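Vorthorpe Mobile Arm: Set-Up Guide for Shared Workshops
Section 4. Dryer Unloading Task

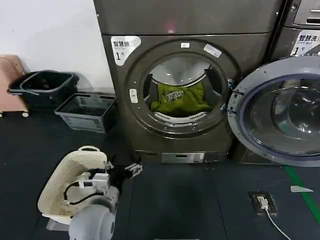
Complete Section 3 (base leveling and joint homing) before starting this section. The steps below assume one arm, one gripper, and a front-loading dryer with a round door hinged on the right. For a left-hinged door, mirror all base positions and repeat the reach test in 4.3.

4.1 Preparing the floor area

1. Clear the floor between the arm base and the dryer. Pick up paper scraps, lint, and loose tape. Small items can jam the base casters.
2. Route the supply cable to the right of the working area, away from the side where baskets are stored. If you are using a floor outlet, push the plug fully in and lay the cable flat.
3. On rubber tile, press down any raised seams in the path of the base. The leveling feet must not straddle a seam.
4. Move spare baskets and stools to the left wall, clear of the arm's swing.

CAUTION: Do not drive the base over the supply cable. The caster edges will cut the jacket.

4.2 Preparing the dryer

1. Confirm that the cycle has ended and the drum has stopped.
2. Open the door by hand to its full swing. The arm does not open or close the door in this release.
3. Check that the door stays where you leave it. If it drifts, hold it with a soft strap tied to a fixed point.
4. Put in a light test load. One or two brightly colored garments work best for the first runs. Dark clothing is hard for the camera to separate from the drum interior.

NOTE: A tinted door bowl can return false depth points. Mark the door as a keep-out volume in the Umley planner before the first run – the default map does not include it. Add a second keep-out volume for any machine standing behind the door.

4.3 Reach test

1. Set the base 110 cm from the front face of the dryer, measured from the center post.
2. Set arm speed to Slow.
3. Run REACH_CHECK with no basket mounted. The gripper should stop in front of the drum opening without touching the door ring.
4. If the gripper stops low, raise the shoulder offset in small steps and repeat. Do not correct height by tilting the base.
5. Save the pose as DRUM_FRONT.

4.4 Mounting the basket

1. Use a light basket with a perforated wall. The holes take the cable ties and let you see the load.
2. Fit the brackets to the forearm loosely, then seat the basket and tighten.
3. Leave a loop of slack in the gripper cable beside the basket. Turn the wrist through its full range by hand, with power off, and check that the loop does not catch on the rim.
4. Secure the remaining cabling to the forearm.
5. Restore power, enter the weight of the basket and brackets under Payload, and run REACH_CHECK again.

CAUTION: Keep hands out of the drum opening whenever the arm is powered. The gripper closes without warning if the contact sensor is bumped.

4.5 First unload

1. Load DRUM_FRONT and start UNLOAD_SINGLE.
2. Keep one hand on the stop button for the whole run.
3. If the gripper closes on nothing, the program retries 2 times and then parks.
4. If a garment snags on a drum baffle, press stop, release the gripper from the pendant, and free the cloth by hand.

Error 139 means that the wrist torque limit was reached. Check for snagged cloth first, then for a tight cable loop. Clear the error from the pendant before restarting.

Revision note, 20 August 2021: bracket order in 4.4 corrected by Juraj Krajčí. Builds using the older Mikuš brackets should keep the July torque settings.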